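Ceswood Athletic Football Club

Ceswood Athletic is a semi-professional soccer club based in Ceswood. It plays its home games at Edow Park, which has a capacity of 4000, of which 1000 are seats. The club colors are blue and white.

History

The club was formed by the merger of two works teams, Edow Rovers and Edik United. Both had played on the same field under a shared lease, and the merged side kept the Rovers' place in the regional league. It was relegated after its first season and returned to the upper division three years later.

Under manager Magalhães the team changed from a back four to a back three and relied on long throws from the right. It conceded fewer goals than any other side in the division that year but finished fourth, having drawn almost half of its games.
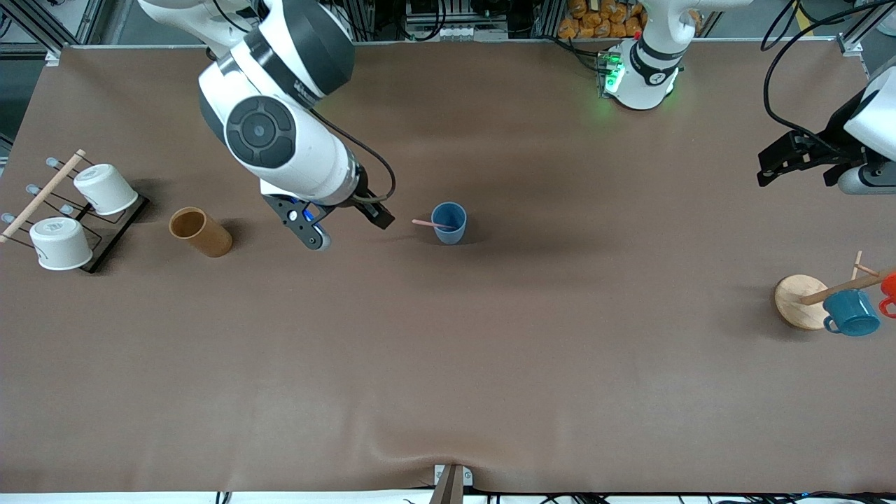

Colette Pons has disputed the usual account of this period, writing that the back three was already in use under the previous manager and that Magalhães only moved the wing backs higher up the field. Match reports in the club program support her on the first point. They do not give enough detail to settle the second.

Ground

Edow Park has one covered stand, on the north side, and open terracing on the other three. The field slopes toward the east goal. Floodlights were added after the league made evening games compulsory. The record attendance is 3320, set in a cup tie against a team from two divisions above. The highest league attendance is 1577.

The dressing rooms and club offices are under the north stand. A small room beside the players' entrance is used for team meetings and, on game days, by the referee's assessor.
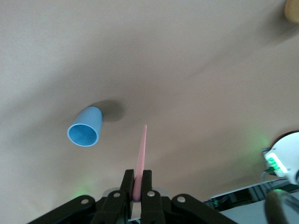
Light blue cup on its side, tabletop.

Recent seasons

Ceswood lost its main striker to injury in the first month of the 2021–22 season and used four players in the position before the winter break. The away game at Edik Town on January 30, 2022 was abandoned at half-time with the score level, and was replayed in full in May. Ceswood won the replay and avoided the relegation playoff on goal difference.

See also

Edik Town F.C.
Edow Park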